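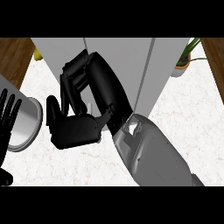

シュタレルベルク朗読の夕べ

シュタレルベルク朗読の夕べ(シュタレルベルクろうどくのゆうべ、Starelberger Leseabende)は、グラティッツ(Gratitz)の丘の上の地区シュタレルベルク(Starelberg)で、冬のあいだ開かれている作家の朗読と対談の連続催しである。地元では単に「夕べ」と呼ばれることが多く、「今度の夕べは誰が来るの」という言い方でたいてい通じる。小説家、詩人、翻訳家、随筆家が招かれ、自作や訳書の一節を読み、そのあと聞き手と話し、最後に客席からの質問に答えるという素朴な形を、始まったころからほとんど変えていない。

会場は旧シュテックリ織物商会の倉庫を改めた建物で、通称をシュテックリ(Stöckli)という。創設者は書店主のヨナス・チュルヒャー(Jonas Zürcher)、長く聞き手を務めたのは翻訳家のロジーヌ・エルヴュー(Rosine Hervieu)である。この催しで読まれた文章の一部は、出版社ドロダーノ(Drodano)から選集として刊行されている。

名称

「朗読の夕べ」という名は、チュルヒャーが書店の窓に貼った手書きの案内に由来する。最初の案内には「朗読の夕べ、椅子あり」とだけ書かれていて、作家の名前のほうがずっと小さかったという。のちに街の外からも客が来るようになり、ほかの町の似た名前の催しと区別する必要が出て、地区名を冠するようになった。それでも常連のあいだでは短い呼び名のほうが好まれ、切符にも今なお「夕べ」の文字が一番大きく刷られている。

フランス語圏から来る客のためには Soirées de Starelberg という表記も使われる。これはエルヴューの訳で、本人は「夕べ」の語に含まれるのんびりした感じがうまく移せなかったと、選集のあとがきで少し残念そうに書いている。

沿革

前史

シュタレルベルクは坂の多い地区で、冬になると下の町との行き来がおっくうになる。チュルヒャーの書店はその坂の途中にあり、日が早く落ちる季節には夕方の客足がぱったり途絶えた。彼は暖房を入れたまま誰も来ない店にいるのがもったいなくなり、なじみの客に声をかけて、閉店後に本を読み合う小さな集まりを始めた。読むのは店主か客で、作家はまだいない。取り上げられたのは旅行記や古い料理書、時には園芸の手引きなどで、文学の催しというより、冬の夜の過ごし方の一つだったと言ったほうが近い。

この集まりにエルヴューが加わったのは、訳書の校正刷りを声に出して確かめたいという、いかにも翻訳家らしい用事からだった。彼女は読みながらつかえた箇所に鉛筆で印をつけ、客にも遠慮なく意見を求めた。聞いている側が口を挟んでよいという気風は、この時期に育ったものと考えられている。

第一回

作家を招いた最初の会は、1999年12月14日(火曜日)にシュテックリの一階で開かれた。書店では手狭だろうというので、その頃は半ば空いていた倉庫を借りたのである。用意された椅子は23脚で、足りない分は商会の古い反物台で補われた。当夜は雪で、招かれた詩人の到着が遅れ、そのあいだチュルヒャーが自分の店の売れ残りの本について延々と話してつないだ。これが思いのほか好評で、以後の会でも冒頭に書店主の短い挨拶が置かれることになった。短いと予告されながら短かったためしがない、というのが常連の一致した証言である。

定着

翌冬からは日程があらかじめ刷り物で知らされるようになり、坂の下の町や近隣の村からも人が来るようになった。作家の側でも評判が伝わり、新刊が出るとまずシュタレルベルクで読みたいと申し出る人が現れた。大きな都市の講演会と違って、読み終えた作家がそのまま客と同じ長机でスープを飲むことになるため、人前が苦手な書き手にはかえって気が楽だったらしい。

三月に開かれる季節最後の会は、早くから「しまいの夕べ」と呼ばれて特別に扱われてきた。その冬に登壇した作家のうち都合のつく人が再び集まり、自分以外の誰かの作品を読むというもので、切符は売り出したその日のうちになくなるのが通例である。小説家が詩を読んで調子をつかみそこねたり、詩人が推理小説の犯人を読む順番の都合でうっかり先に明かしてしまったりと、逸話にはこと欠かない。

会場

シュテックリは、石積みの一階と木組みの二階からなる元倉庫で、反物の荷揚げに使われた滑車が今も軒に残っている。朗読が行われるのは一階の広間で、収容人数は100人。ただし後方には太い柱があり、その陰にあたる席は「耳の席」と称して安く売られる。作家の姿はほぼ見えないが、壁の具合で声がたいへんよく届くため、あえてここを選ぶ常連も少なくない。

二階には控え室と小さな図書室がある。図書室には登壇した作家の著書が署名入りで並べられ、会のある日の夕方には誰でも手に取ることができる。貸し出しはしない決まりだが、チュルヒャー自身が借りたまま返していない本があることは公然の秘密で、書架のその位置には背表紙の代わりに彼の名刺が差し込まれている。

暖房は長く大きな薪ストーブに頼っていた。薪のはぜる音が朗読の邪魔になるという意見と、あの音がなければ夕べではないという意見とが長いこと対立し、結局、朗読の前にしっかり部屋を暖めておき、読んでいるあいだは薪を足さないという取り決めに落ち着いた。このため、長い作品が読まれる夜には上着を脱がずにいるのが賢明とされ、案内状にもその旨が添えられている。

進行

開場から朗読までのあいだ、客は思い思いに図書室をのぞいたり、長机で飲み物を取ったりして過ごす。鐘の合図で席につくと書店主の挨拶があり、続いて朗読となる。朗読は途中に休憩を挟んで2部に分かれ、前半には既刊の作品、後半には新作や書きかけの原稿が読まれることが多い。

後半のあとに置かれる対談は、夕べの中心と見る人もいる。聞き手のエルヴューは、作家の経歴や受賞歴にはほとんど触れず、いま読まれたばかりの一節から質問を始めるやり方を貫いた。「三つ目の文で、どうして彼女は窓を閉めたのですか」といった具合である。答えに詰まる作家もいたが、彼女は沈黙を急いで埋めようとはせず、客席もそれに慣れていたので、広間がしばらくしんとしていることも珍しくなかった。対談の長さは20分と案内されているものの、話が乗ってくれば鐘を鳴らす係のほうが聞き入ってしまい、守られないことのほうが多い。

客席からの質問には、ゆるやかな作法がある。感想だけでもかまわないが、自分の原稿を読み上げるのは遠慮すること。答えを知っていて尋ねるのも遠慮すること。いずれも入口の黒板に書かれているもので、文言は季節ごとに少しずつ変わる。質問が尽きると正式な終了となり、長机にスープとパンが並ぶ。

翻訳の夕べ

ひと冬に一度、訳書だけを取り上げる回が設けられており、これを「翻訳の夕べ」という。エルヴューの発案によるもので、原作者と訳者が並んで座り、同じ一節をそれぞれの言葉で続けて読む。原作者が来られない場合や故人である場合には、その言語を母語とする住民が原文を受け持つ。パン職人や歯科医、郵便配達人が壇に上がったこともあり、練習の熱心さではむしろ彼らのほうが作家を上回ると言われる。

この回では、一つの文について複数の訳を読み比べ、どこが違って聞こえるかを客が話し合う時間もとられる。議論が決着を見ることはまずない。ある冬に取り上げられた「雨が降っていたのだと思う」という一文は、降っていたのか思っていただけなのかをめぐって意見が割れ、休憩中はおろかスープの席まで持ち越された。問題の文は翌冬の黒板にも書かれ、いまだに誰かが蒸し返す。

出版

ドロダーノは、会で読まれた文章を集めた『シュタレルベルクの冬』を刊行している。収録されるのは完成した作品に限らず、その後大きく書き換えられた草稿や、結局どこにも発表されなかった断章も含まれる。ある長編の冒頭が、刊行されたものとはまるで違う形で読まれていたことが選集によって知られるようになった例もあり、研究者にとっても便利な資料となっている。

選集の装丁は反物の見本帳を模したもので、巻ごとに表紙の布の色が異なる。見返しには会場の座席図が刷られ、柱の位置まで律儀に描き込まれている。各巻の巻末にはエルヴューによるあとがきがあり、その冬に出た質問のうち答えの得られなかったものが書き留められている。選集のなかでここから読むという読者も多い。

対談の録音も残されているが、公開は登壇者の承諾を得たものに限られる。録音は会場の図書室で聴くことができ、初期のものには薪ストーブの音がはっきり入っている。

評価と影響

夕べは、規模のうえでは小さな催しである。それにもかかわらず長く続いてきた理由として、作家を招く側が宣伝の場であることをあまり求めなかった点がよく挙げられる。新刊の有無を問わずに声がかかるため、しばらく本を出していない書き手や、最初の一冊を出したばかりの書き手が、名の通った作家と同じ冬の刷り物に並ぶ。ここでの対談をきっかけに、中断していた原稿に戻ったと語る作家もいる。

一方で、批判がなかったわけではない。坂の上という立地は足の弱い人に厳しく、下の町からの送りの車が出るようになるまでは、冬の夜道を理由に諦める人が多かった。また、エルヴューの細部にこだわる質問の仕方については、作品全体の話が聞けないという不満が繰り返し寄せられている。これに対して本人は、全体の話は帰り道でなさってくださいと答えたと伝えられる。坂を下りながら見知らぬ者同士が話し込む光景は、たしかに夕べのある晩の名物になっている。

近隣の町にも、書店や図書館を会場に、朗読のあと食卓を囲む形式を取り入れた催しが生まれた。チュルヒャーは相談を受けると気前よく応じ、日程の組み方からスープの分量まで書いた長い手紙を送ったという。手紙の一通は額に入れられてシュテックリの階段に掛かっているが、字が細かいうえに紙の裏へ続いているので、最後まで読むことはできない。

関連項目

グラティッツ
シュテックリ織物商会
ドロダーノ
朗読会
文芸翻訳

お問い合わせ | © グラティッツ文芸事典編集部 | ページの先頭へ戻る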